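January, late afternoon, bench by the window. Notes on the Nonell hand-held gripper kit, second sitting. 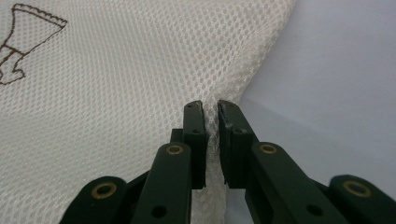 Is the kit worth buying as it comes, or should we wait for the next version?

Buy it as it comes if you mostly handle cloth and light goods, and wait if you need to lift anything heavy, as the next version is meant to have a stiffer handle and very little else by way of changes.

Right, so that is more or less where I've got to, though it has taken me two afternoons and a good deal of tea to get there. The kit costs 290 from the Flornbridge shop, and for that you get the parts, the bushings, a little bag of spare screws (bless them) and a booklet which I'd call friendly but thin. Putting it together took me 49 minutes, and I lost a fair few of those by fitting one of the outer arms back to front and wondering why it all felt so stiff. If anyone else builds the second one, do lay the arms out in pairs first!

I've been working with mesh today, the pale stuff with the brown drawing on it, and I'm fonder of the jaws than I expected to be. The toothed one is wider than its partner, which looked like a mistake to me when I opened the box, but I've come round to it. Taking a fold between the two feels quite natural after a while. You squeeze a bit less than you think you should and let the cloth gather. I did keep wanting to push down harder, an old habit from the Clornitz tongs, which needed a proper fist.

The action through the links is lovely and smooth with the brass bushings in. I'd like to see how they feel after a month of grit and lint, mind you, and the booklet has nothing to say about cleaning or oiling them. I've written to Panicker, who handle the support side, under ticket 772, and asked about that and also whether the jaws can be bought separately. No reply so far, but it has only been since this morning.

Grumbles, while I remember them. The handle is a touch short for my hand and I had a sore thumb by four o'clock. The screw heads are small and the key supplied is soft, so use ours from the blue drawer. And the guarantee runs for 36 months on the handle but the paperwork doesn't mention the jaws at all, which I'd want cleared up before we order a set for the whole workshop.

Next time: towelling, then something slippery, and a go with gloves on. Kit is back in its box on the middle shelf, spare screws taped inside the lid.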